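Last updated: Jul 8, 2021
Posted by Teresa Wysocka, Plilico workshop, Surnville

Chore trials, bed-clearing task. The purpose of this entry is to record the present state of the work before the review at Staltville.

The set for this task contains 600 demonstrations, of which 400 have been checked. Small white cloths laid on a pale duvet remain the hardest items. The policy trained on the checked portion locates boxes reliably but often closes on the duvet and lifts a fold of it together with the cloth. Folding has not been attempted. Our position remains that a machine cannot yet be left alone with a bedroom.

Two changes are proposed: slower approach to soft items, and separate scoring for cloth and for boxes. Hand-held grippers will continue to be used for all collection until the set reaches 1,000.
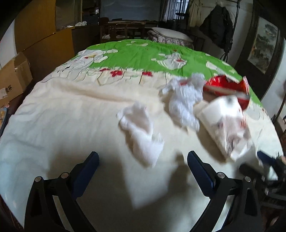 Jasińska replied that separate scores would be welcome, but that a household would judge the whole bed, and asked that a complete clearing be reported as well. Agreed. To be added to the sheet.

This site uses cookies. Accept / Settings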